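Teach It Like You Would Teach a New Hire

7 min read
Last updated January 2, 2020

I ran the demonstration desk at Drustimstead for most of a year. The job was to sit down with a pair of leader handles, move two robot arms through an ordinary task, and save the result so a model could learn from it. Then do it again. My opinion after that year is that the field spends too much time arguing about models and too little time on the person holding the handles.

The task I know best is bag packing. You have paper gift bags and a spread of candy and snack packets, and the arms are supposed to put the packets in the bags. A child can do this. Through a remote rig it is hard for the first week and dull after the second, and both of those show up in the data.

When I started, we had no written rules. Each operator packed the way he or she packed groceries at home. One person always opened the bag with the left arm and held it there. Another laid the bag down and pushed packets in from the side. A third would nudge every packet into a neat row before picking anything up. All three methods worked. Put together, they made a mess, and the first policy we trained on them would start one way, hesitate, and drift into another.
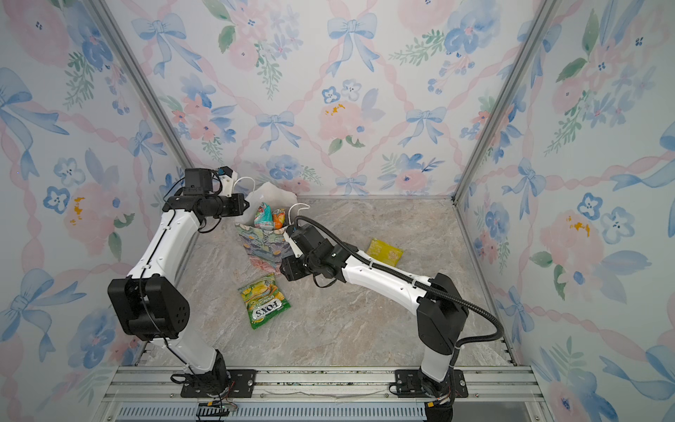 The usual answer is to collect more. We had 116 demonstrations at that point, and the plan was to get to 791 by May. I thought that was a mistake and said so. More of the same mixture would have given us a bigger mixture. What we needed was an agreement about how to pack a bag.

So we stopped for a few days and wrote one. Bag upright before any packet moves. One arm steadies, the other arm carries. If a bag falls over, set it up again and keep recording. Flat packets go in on edge. It took less than a page, and I would put that page ahead of any hardware change we made that year.

People push back on this. They say that variety is good, that a robot trained on one method will be brittle. I agree about variety in the bags, the packets and where they start out. Those should change all the time. We shuffled them between every recording, and we used bags of different sizes and stiffness on purpose. Variety in the operator's habits is another matter. The robot can see that a bag has moved. It can't see that Tuesday's operator was left-handed and in a hurry.

There is also the question of teaching by hand against teaching by remote. At Butilmont, where I worked before, we did it by hand: you took hold of the arm itself, put it in a free-moving mode and dragged it through the motion. I liked it. You feel the weight of the arm and you feel contact right away. For wiping a surface or turning a crank I would still choose it.

For two arms and a paper bag it falls apart. You need both of your own hands for each arm, or a second person, and then your body is standing in the cameras' view. With leader handles you sit outside the work area and the cameras see what they will see later, when the robot is on its own. What you lose is touch. Paper gives no warning through the handles I used. You learn to judge pressure by eye, from the way a wall of the bag bows in.
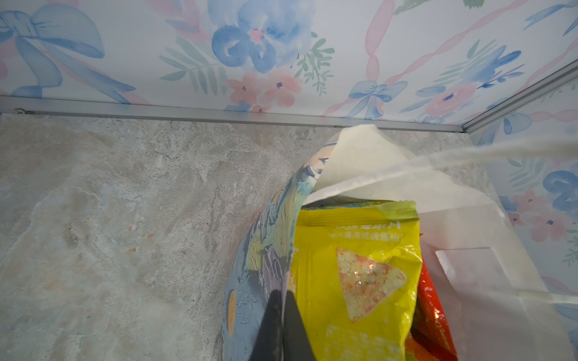
I think that loss is worth being open about, and most writeups skip it. Operators make up for the missing touch by slowing down near contact. The model learns the slowness along with everything else. We had a policy that crossed the workspace at a good speed and then crept the last inch like someone looking for a light switch. It was copying us faithfully.

Our fix was practice before recording. New operators did 68 packing runs that were thrown away, every one of them. Management at first saw this as paying people to produce nothing. But a person who has done the motion that many times stops creeping, and the recordings after that are shorter and steadier. I would cut the size of the dataset before I cut the practice.

The wrist cameras deserve a mention too. From the operator's seat it is natural to watch the overhead view, which shows the whole work area and feels safe. The trouble is that much of what matters in packing happens down inside the bag. I started asking operators to glance at the wrist view before every release. If you can't tell from that view where the packet is going to land, the robot can't either, and you should move the wrist until you can.

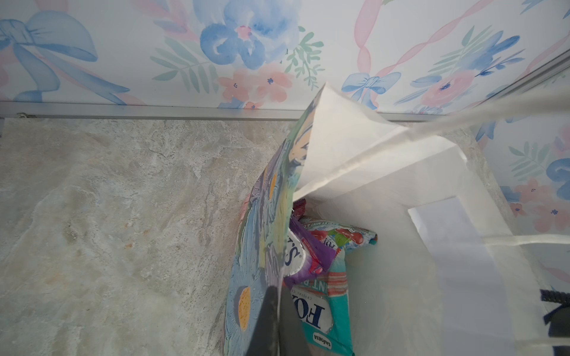

Wrist camera view during bag packing, with candy packets inside the white bag.

This sounds fussy. It added a few seconds to each run, and operators complained, and I complained too when it was my turn. After we made it a rule, we collected around 200 new demonstrations and trained on those alone. I preferred that policy to the one from the older, larger set. My measure was simple: which one would I leave running while I went to get coffee? I know that is not a benchmark.

I also came to believe that failed runs should be kept. Our recording software, a tool called Yook, had a delete button right next to the save button, and it got used a lot. An operator would drop a packet, feel embarrassed and wipe the run. But a dropped packet followed by a calm recovery is one of the more useful things you can show a robot. I had the button moved to another menu. Deletions went down the same day.

None of this is advanced. It is what a decent shift supervisor does with a new hire on a packing line: show one way, show it at normal speed, show what to do when something slips. Gendetti, which built our handles, sent us a thick manual on calibration and not one page on how to demonstrate. I don't blame them much. But somebody should be writing that page, and I would like to see it come from people who have sat in the chair.

Comments (4)

packline_mo
I trained people on a real packing line for nine years and your page of rules is close to ours. We also had "don't pack the way you pack at home."

tinwhistle
Disagree on operator habits. If the dataset is large enough the model can handle several methods. You may have stopped too early to find out.

R. in Ohio
What did you do about operator fatigue? Ours get sloppy after lunch and you can see it in the runs.

gearbox44
The delete button. We have the same problem. Sending this to my lead.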